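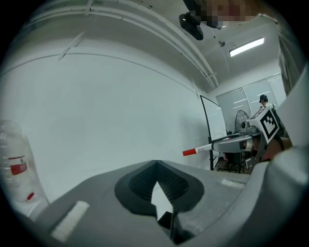 Cube tag pose jumps around whenever the gripper is tilted. Filter it, or fix it?

Posted by sultana_bench on 1/8/20

Bimanual setup, two hand-held grippers, each with a wide-angle camera on it and a printed marker cube on top. I log both video streams, run tag detection offline, and turn the result into a relative pose between the two hands. The relative pose is what the policy trains on, so I would like it to be a number and not a mood.

The task is holding a marker pen in one gripper and bringing the other one to it. Easy stuff. With the cube face square to the other camera everything is lovely. Tilt it, as in the shot, and the orientation starts flipping between two answers, sometimes on consecutive frames, with the wrist apparently rotating faster than any wrist I have met. Position is mostly fine. In one recording of 1492 frames I get 74 flips, nearly all of them while the pen is being turned.

What I have tried so far:

A low-pass filter on the rotation. Now it flips smoothly.

A Kalman filter with a constant velocity model. It believes the flips with great confidence.

Turning up the reprojection error threshold in our detection node (the package is called Jeria, it's in-house, don't go looking for it). This threw away the flips and also a lot of perfectly good frames, and then the planner complained about gaps.

Intrinsics were calibrated in June with the fisheye model. The lens hasn't been touched that I know of. I solve each tag separately and take the pose from whichever one has the largest area in pixels. Lighting is the usual overhead fluorescents.

Is there a filter that handles this properly, or do I need to go further upstream? I would prefer the filter, obviously, as it's less work.

ollita_dev

Get a better camera. We had jitter too and moved to a global shutter and it went away. Also make sure your tags are printed flat, ours had bubbles.

Kerubo Nzioka

Further upstream, sorry.

You have the planar pose ambiguity. A single flat square seen under perspective has two orientations that explain its four corners nearly equally well, and when the square is small in the view, a bit of corner noise decides which one wins. Your solver is tossing a coin and reporting heads to six decimal places. No filter with one hypothesis will save you, as you've found, because the noise has two humps and the filter thinks it has one.

The good news is that you own a cube and are using it as a very expensive flat tag. In order of how much I would bother:

1. Solve the cube as one rigid body. Any time two faces are visible, put all 8 corners into a single PnP call with their 3D positions in the cube frame. They no longer sit in one plane, so the ambiguity mostly goes away. A tilted cube becomes your best case.

2. For this you need the real face-to-face transforms, and the CAD file doesn't count. Printed stickers get put on by people. Take a short clip rotating the cube slowly in front of a camera, then run a small bundle adjustment over the tag poses. Ours was out by 2 degrees on one face, and I had stuck that one on myself, carefully.

3. When only one face is visible, ask the solver for both solutions (IPPE gives you the pair) and keep the one closer to the previous orientation. If the two reprojection errors are within a small ratio of each other, mark the frame as ambiguous and let the smoother bridge it. Don't delete it. The position is still useful, and your planner gets its timestamps.

4. Undistort the corner points, never the whole image. With a lens that wide, resampling the picture smears the tag edges right where you want them sharp. And check your corner refinement window. If it's bigger than the tag's white border it will happily lock on to whatever is next door, such as gray gripper plastic.

You are offline, so also use a smoother that runs both directions. Forward filtering on recorded data is self-denial.

I would redo the calibration too, but as step five. June was a while ago, though it wouldn't give you two clean answers. Bad intrinsics give you one wrong one.

sultana_bench

Did steps 1 and 3 this afternoon. Same recording, flips down from 74 to 2, and both of those are where my forearm covers most of the cube, so I can't really blame the math. I had been passing each face in separately because the example script did, and the example script was written by me.

Haven't done the sticker calibration yet. There's a small constant offset between faces that I suspect is exactly what you describe.

vumon_user

Same problem, different cube. One thing to add to Kerubo's number 3: seed the first frame by hand, or pick one where two faces are visible. If you start on the wrong branch, "closest to previous" will loyally stay wrong until the next two-face view, and your plots will look gorgeous the entire time. Ask me how long I trained on those.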